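Clearing off the white table

The white table in our back room is supposed to be for working. Most weeks it ends up holding whatever people had in their hands when they walked in. I wrote in the spring that I wanted to get it under control, and since then I've done it properly once, so I figured I'd write down what worked.

The first thing was the cables. I had 26 of them in a drawer, and I only know that because Emiko made me lay them all out on the floor. Half were for things we don't own anymore. I kept the ones I could name a use for and put the rest in a bag for the electronics drop-off, which takes them again in October.

The ones I kept, I coil by hand in loops a little wider than my palm. I used to wrap them tight around my elbow, and they got stiff and kinked near the plug. Now I leave one end hanging out of the loops so I can find the connector without undoing the whole thing. I don't bother with ties on the short ones. 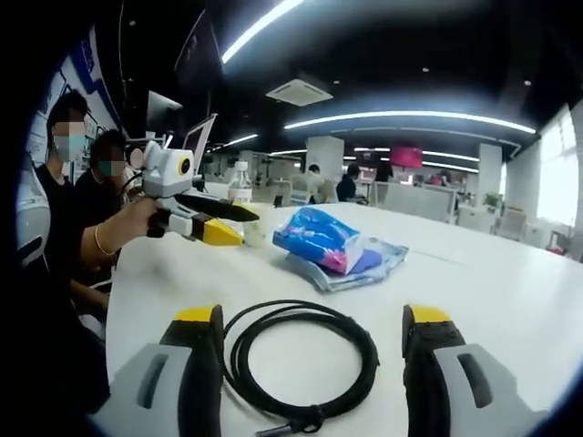 Soft things are harder. A cloth gets put down to wipe something up, then it gets folded, then somebody sets a package on top of it and it stays there for a week. My rule now is that cloths go back on the hook by the door at the end of the day, folded or not. Snacks and anything else in a wrapper go on the shelf. Volkan follows this about half the time.

Cups and water bottles I've given up on. People need to drink, and a cup takes up hardly any room. I just ask that they stay toward the back, away from anything with a plug on it. We lost a keyboard to a glass of water last year and I'd like to avoid doing that again.

The whole cleanup took me 30 minutes, not counting the cable drawer. Doing it at the end of each day takes 7, if I don't stop to talk to anyone.

I still have the bottom drawer left. It's mostly old manuals and a box of adapters Sayaka says she wants to go through herself, so that one is waiting on her.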